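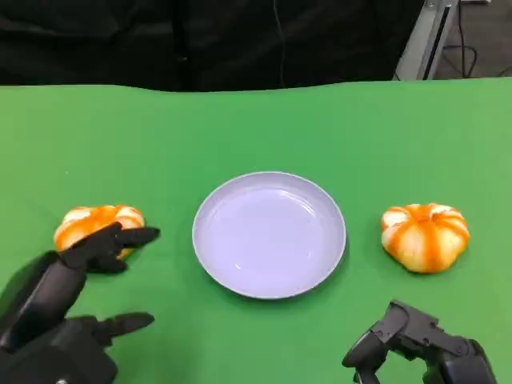 Have you ever wondered how a robot picks something up? You do it all day long. You grab a spoon, a sock or a pencil, and your brain hardly seems to notice. A robot has to be taught every bit of it, and the people in our shared workshop think that is the most fun part of the whole build! Think about setting a table for fall. You might put a plate in the middle and a striped pumpkin on each side, like the orange and cream ones next to the lavender-white plate. Now pretend you are the robot. A pumpkin is fat and bumpy, with ribs to put your fingers between. A plate is low and flat, with only a little rim to hold on to. You can't grab both of them the same way, and that's the puzzle we have been working on.

We call our project Ông, which means "grandfather" in Vietnamese. Bảo Bùi picked the name. Bảo is teaching the rest of us how to write programs for robot hands, and he says a good robot should be slow, careful and patient, like his own grandpa pouring tea.

First, try something!

Put your hand around an orange or a ball. Look at your fingers. They spread out and curl, and your thumb goes to the other side. Now pick up a plastic plate by its edge. This time your thumb goes on one side of the rim, your fingers go on the other side, and you pinch.

Those are two different grips. The first one is a wrap, and the second one is a pinch. You changed from one to the other without anybody telling you to. A robot needs a program that says which grip to use, where to put each finger, and how hard to squeeze.

How hard is too hard?

This is where things get squished. If a robot squeezes a plate too gently, the plate slides out. If it squeezes too hard, crunch! So we start with a very light squeeze and add a tiny bit more each time. Our program for this is called Rultix. It keeps a list of every try, the good ones and the bad ones, and on one Wednesday it filled up with 59 tries. Most of those were drops. (We practice with things that don't mind being dropped. Please don't use your family's best dishes!)

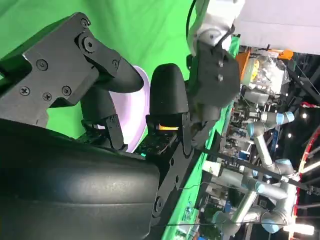
A pinch works best when the two sides push toward each other. Try holding a plate with one fingertip on the front and another on the back, right across from each other. Pretty steady, right? Now slide one finger over so they don't line up anymore. The plate starts to turn and tip. Robots have the very same trouble, so a lot of our time goes into getting both sides lined up.

Eyes in funny places

Your eyes are in your head, but a robot's camera can go anywhere you can bolt it. Put one up high and the robot gets a view of the whole table. Put one down by the wrist and it gets a close look at whatever it is holding. Idis is our name for the part of the program that looks at the pictures. We gave it 800 pictures of plates and pumpkins to learn from, and it still mixed up a pumpkin and an orange ball of yarn. We had a good laugh, and then we gave it more pictures of yarn.

Be the robot

Here is a game called Pladico that we made up for visitors. You need 2 people, a plastic plate and something round. One person is the robot and closes their eyes. The other is the programmer and can only use words, like "left hand forward," "stop," and "close your fingers." See if you can get the plate to the middle of the table and the round thing next to it. You get 3 tries, then you trade places.

Watch out for the word "there." Your robot has its eyes shut and has no idea where "there" is!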